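Comparison of Two Gripper Controllers in a Furnished Room: Notes for April

The purpose of this entry is to record the comparison of two gripper controllers carried out this spring, and to set out the reasons for the selection that followed. Readers of this blog will recall that the previous entry dealt with arm calibration. The present one is confined to the gripper, its controller and the small camera carried at the wrist.

Two controllers were considered. The first, supplied by Daltico, closes the fingers at a fixed speed and stops when motor current passes a set limit. The second, from Barnama, slows the fingers near contact and then holds a requested force. Both were run on the same arms with the same finger linkages, and no mechanical part was exchanged between sessions. Cable routing was also left alone, as an earlier comparison had been spoiled by a connector that worked itself free.

The task was the pickup of thin sheet material from a carpeted floor beside upholstered furniture. Sheet material was preferred to rigid objects for a simple reason: most grippers will lift a block, and very little is learned from it. A thin sheet folds away from the fingers, and a small scrap offers almost no edge to take hold of. Carpet adds a further difficulty, in that the fingertips may close on the pile and report a successful grasp.

Each controller was given 23 attempts on large pieces and the same number on scraps. The current limit of the Daltico unit was left at its default. The force setting of the Barnama unit was adjusted once, before the first attempt, and then locked. Control messages were logged throughout, and the log for the longest session came to 3669 lines, all of which were read.

On large pieces the two units performed almost equally. On scraps the difference was clear. The Daltico controller reported a grasp on eight occasions when the fingers held nothing but pile. The Barnama controller made the same error less often, though it was slower, and on patterned areas the operator was obliged to confirm position from the wrist view before closing.

That last point deserves attention from anyone planning similar work. Pale floral carpet and light blue plastic are easily told apart by a person, but our detection threshold had been tuned on plain gray flooring and required correction.

Views from the wrist cameras, with light blue material near the gripper in both:

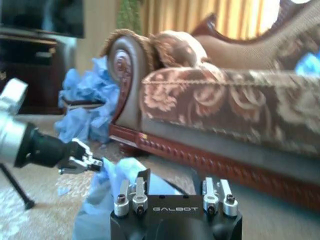
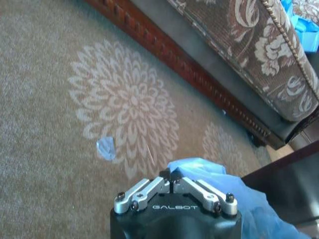 Ngozi Ogunleye replied by email that the force setting ought to have been varied before any preference was stated, that a single locked value favors whichever unit happens to suit it, and that she would like to see the scrap attempts repeated at two lower settings with the closing speed matched.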